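Bag-Picking Cell: Setup and Upkeep FAQ
Banwood Automation Notes
Last revised 4/7/22

Which cell does this page cover?
The single-arm cell on the Gatchalian bench, used for picking mixed items out of an open paper bag. The two-arm Nindov cell has a different mount and its own page.

How is the bag prepared?
Open it fully and roll the walls outward until the floor is flat and visible to the wrist camera. Tape the rim at four points with black cloth tape. Press each strip down onto the surface beneath before adding the next one. A bag taped only at the corners nearest the operator will lift when the fingers withdraw.

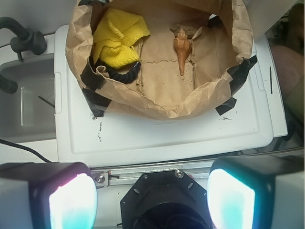 Do not tape across the opening. Tape inside the rim catches on the fingertips and leaves adhesive on the pads, and the pads then have to be cleaned before the next run.

When should a bag be replaced?
Small tears in the rim are acceptable. Replace the bag when a tear reaches the floor, when a wall will no longer stay rolled, or after 55 runs. Log the change in the Lurnach sheet under "consumables."

How should items be arranged?
Put the cloth in first, then the rope, then the rigid items. Rope may lie partly under the cloth. Keep tall rigid items clear of the wall by a finger's width if the run calls for a side grasp. Vary the layout between runs unless the run card says otherwise.

The arm stops short of the bag floor. What is wrong?
Check the floor height in the cell file first. It is measured from the table, so anything placed under the bag changes it. If the value is right, check the cables. A cable that is clipped too tightly will pull on the wrist at full reach and trip the force limit.

How should the cables be routed?
Run the braided cable across with enough slack for full downward travel and clip it along its length. The thin gripper wires are left free below the last clip. With the arm jogged to its lowest position, no wire should be under tension. Check again after any wrist work.

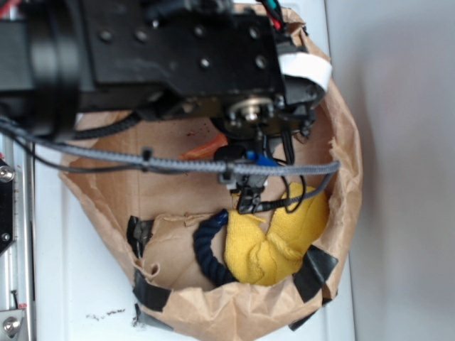
Gripper lowered into the bag, braided cable clipped and run to the right rim.

Can the thin wires touch the items?
Yes, briefly. If a wire snags on rope or cloth during two runs in a row, stop and re-dress it.

How are the finger pads checked?
Both pads should be lit whenever the gripper has power. Compare left and right in the wrist view with the fingers open. If one is visibly dimmer, reseat its connector with the power off, then restart the gripper service. Wipe pads with a dry lint-free cloth. No solvent. 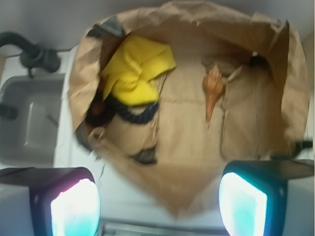
After a pad is reseated or swapped, rerun the open/close calibration. The fit score must be 98 or higher. A lower score usually means dirt behind the pad or a housing screw that is not fully down.

How often are the wrist bolts checked?
Every 10 hours of run time, and after any collision stop. The full wrist service is due at 1,810 hours. The next one is scheduled for October.

Crumbs and grit collect on the table. Does it matter?
Brush it off at the end of each shift and keep it out of the rail slot. Do not use compressed air near the wrist bearing.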